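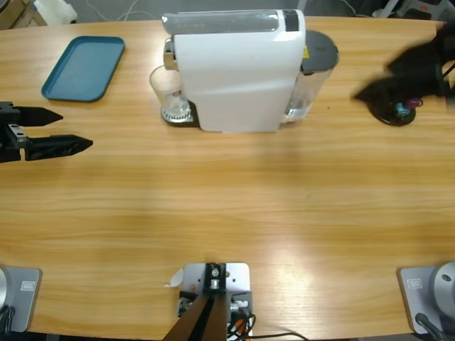 Kistetti

Secondhand table listings, text only, with labels. 1500 listings, one row each. Dining tables, kitchen tables, desks, some coffee tables, a few workbenches people insisted were desks. Milagros Alvarado keeps the files, ask her first.

Version: 2 (the one with the fixed prices). If your copy has a column called "price_raw_old" you have the first one, throw it out.

What's in it

listings.csv - the main file. UTF-8, commas, quoted text.
labels.csv - our labels, joins on listing_id.
terms.txt - the word list. Every wood or finish word that came up, spelled the way the seller spelled it, then our spelling.
notes/ - labeler notes, messy, useful anyway.

Columns in listings.csv

listing_id: ours, not the shop's
title: as written
body: as written, phone numbers and street names taken out
town: Amolberg, Ullimeck or "other"
price: whole numbers. Blank means the seller wrote "make offer" or somthing like it
size_text: whatever they gave. "seats four if you like each other" is a real one

Where it came from

Two sources. Becerra (the used furniture shop in Amolberg) gave us their card file, typed up by Araceli Ponce over a winter. The rest is from the Ullimeck notice board, with permission from the people who posted. Asked first, every one. If they said no or didn't answer, it's out.

Shop cards are short and tidy. Notice board ones ramble. Expect any model you train to learn which is which before it learns a thing about tables. We tried a plain word-count classifier on source and it was embarassingly easy. Split by source if you care.

How we labeled
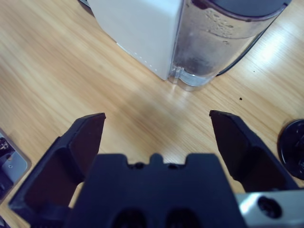
Color and figure are separate labels and please keep them that way. Sellers mash them together, "light oak look", "nice stripey pine", and half the time the species is a guess. We only label what somebody could say without knowing the tree. So a honey-colored top with fine straight grain, pale streaks with slightly darker bands in between, is color=light, figure=straight, species=blank. Doesn't matter how sure you are. Species gets filled in only when the seller names one, and then it's species_claimed, never species. Rodica Mihăilă held the line on this and she was right, the early labels were full of wishful walnut.

The label set:

color: light, medium, dark, painted, unknown
figure: straight, wavy, knotty, none, unknown
finish: oil, wax, varnish, paint, bare, unknown
condition: good, used, rough, parts
edge: straight, curved, mixed, unknown

"Unknown" means the text doesn't say. "None" under figure means the text says there isn't any, mostly painted tops. Mixing these up was the most common labeler mistake. Fixed where we caught it.

Finish is the weak one. "Polished" could be anything. Crisóforo Zepeda refinishes for a living and went over 40 of the hard ones, and he still put unknown on plenty. His notes are in notes/finish_hard.txt, worth reading before you trust that column. Short version: "French polish" on a shop card probably means it, "polished" on the notice board means they wiped it down.

Condition: we take the worst thing said. "Beautiful table, one leg is off" = parts. "Light rings, will sand out" = used. Don't go by the price.

Known problems

- Duplicates. Same table, relisted cheaper. Flagged as dup_of where we spotted it. There are more.
- Sizes in mixed units, sometimes in one sentence. Not converted. Don't ask us to, we tried.
- The shop used "beech" as a sort of default for years. Treat claimed beech from Becerra as "pale wood, didn't check". 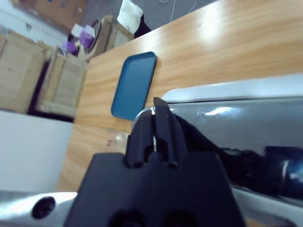 - Sets. Table plus chairs is one row, one price. Column has_chairs helps, a bit.
- Spelling. Left alone on purpose. terms.txt has the mapping, "vaneer" and "vernier" both go to veneer.

What it's good for

Pulling attributes out of messy seller text. Spelling cleanup. Teaching, it's small enough to open in a spreadsheet and read on the bus. Price prediction no. The prices are local and the sellers were often just moving house and wanted the thing gone.

What's not in it: photos of the listed tables. The notice board ones were never ours to pass on and the cards never had any.

Removal

If you posted a listing and want it gone, tell Milagros and it goes in the next version. Listing text is enough, no need to prove who you are. 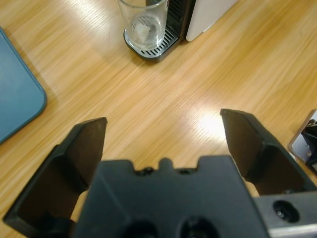
Ullimeck, March

Update on the finish column. Duangjai Jaidee relabeled the wax and oil rows from scratch without seeing the old labels. Where the two sets disagree we now keep both, finish_a and finish_b, and finish is blank. Yes this breaks old scripts. Also 4 rows dropped at the sellers' request, ids left as gaps, don't renumber.

Still to do: the dup flags, a proper pass on edge (too many unknowns, sellers just don't mention it unless it's curved), and somebody needs to sort notes/ into folders. Corrections by Wednesday if you want them in the next build, otherwise they wait. Send listing_id, column, old value, new value. One per line please, no screenshots.

Related

Kistetti terms list (standalone)
Becerra card file, typing guide
Ullimeck notice board: chairs and stools
Amolberg wardrobes, partial
Labeler guide, old version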